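Clekosus Museum of Small Machines

Search this wiki
Search
Go

The Clekosus Museum of Small Machines (most people here just say "the Clekosus") is a visitor attraction in Goltow, on the hill side of the old canal basin. It keeps a collection of coin-operated amusements, model fairground rides, music boxes, clockwork toys and one very large mechanical orchestra. I've been looking after this article for a while now, and I've been going to the museum far longer than that, so please forgive me if it reads a bit like a fan wrote it. One did!

Location and getting there

The museum stands at 16 Nornamar Street, two doors up from the old corn store. If you're coming on foot from the train station, follow the canal path until you reach the iron footbridge, cross it, and the street is straight ahead of you. It's a steep street. I always stop halfway and pretend to look in the bakery window.

The number 34 bus stops at the bottom of the hill and also, on weekdays out of season, right outside the door. Drivers should use the lot behind the corn store, which fills up by late morning in July and August. There's no parking on Nornamar Street itself, whatever your phone tells you.

History

The building started life as a ropeworks, and you can still see how long and skinny it is once you're inside. After the ropeworks closed it was a furniture warehouse, then a roller rink (I learned to skate there, badly), and then it sat empty for years with pigeons in the roof. The Kanagaratnam Collection, a private collection of penny arcade machines, was looking for a permanent home at the time, and the town offered the lease.

The first season was tiny. There was one room, a kettle and a rope across the stairs. The upstairs gallery opened the following April, and the orchestra came in through a hole in the back wall that had to be bricked up again behind it. If you go round to the yard you can still pick out the newer bricks.

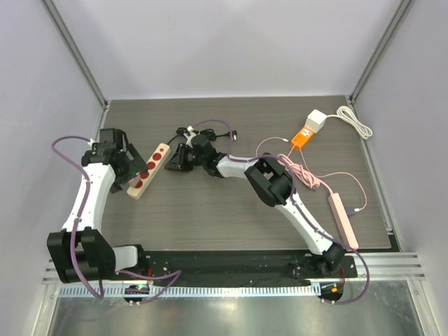

The name puzzles a lot of people. Clekosus was the trade name painted on the oldest fortune-telling cabinet in the collection, and there has been plenty of arguing over where the maker got it. My own guess is that it was made up to sound Greek and mysterious. Another editor prefers a family nickname, and we've agreed to leave both theories on the talk page until somebody finds some paperwork.

Collection

The catalog lists 556 items, and only part of that is out on the floor at any one time. The ground floor is the arcade, laid out down both sides of the long room with a walkway in the middle. You buy old-style pennies at the desk and feed them in yourself. The haunted churchyard is the favorite with kids, and I'd say the grumpy laughing sailor comes next, although he frightened my nephew so badly that we had to go and sit by the canal with an ice cream.

Upstairs you'll find the music boxes and the clockwork. It's much quieter, and the lights are kept low for the sake of the painted tin. Look for the walking bear in the corner case. He gets wound at 11 a.m. and again at 3 p.m., and he goes exactly as far as the edge of his rug before he gives up.

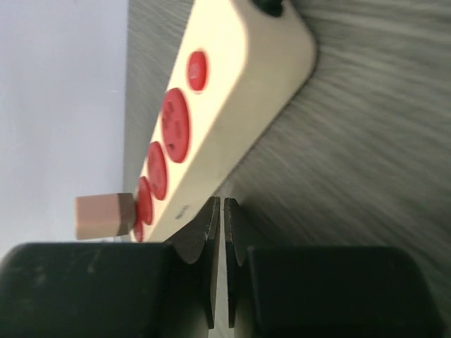 The mechanical orchestra has the back hall to itself. It plays from punched cardboard books that fold up like a road map, and the museum has a good stack of them, mostly marches and waltzes with a few show tunes cut more recently. It is LOUD. Stand near the doors the first time, especially with a baby, and then creep forward if you like it. Regular performances are in the afternoon, and there are extra ones over the school holidays.

The model fairground is at the far end of the gallery and runs on a button. The carousel has been off its track since spring while new gears are cut, so for now you get the big wheel, the swing boats and the helter-skelter.

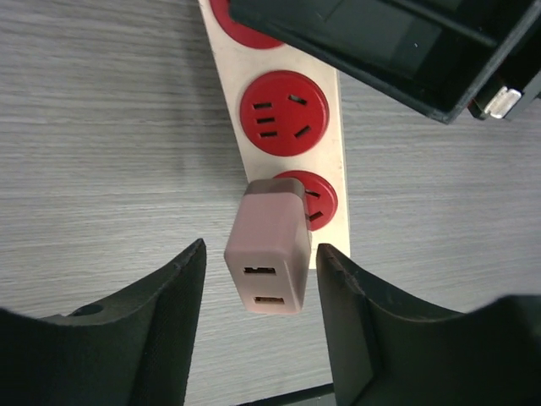
Power strip with red sockets.

Visiting

Opening hours change with the season. From April through October the doors open at 10 a.m. and last entry is at 4 p.m. In winter it's weekends only, and the whole of January is closed for cleaning. Tickets are good for the day, so you can wander off for lunch and come back, which I'd recommend if you want to catch the bear twice.

There's an elevator to the gallery, but it's a small one and bigger mobility scooters won't fit. The desk keeps 2 wheelchairs that can be borrowed for free. The café does soup, toasted sandwiches and a very decent ginger cake. Dogs are allowed in the café and the yard but not in the arcade.

See also

Goltow canal basin
Nornamar Street
Kanagaratnam Collection
Mechanical orchestras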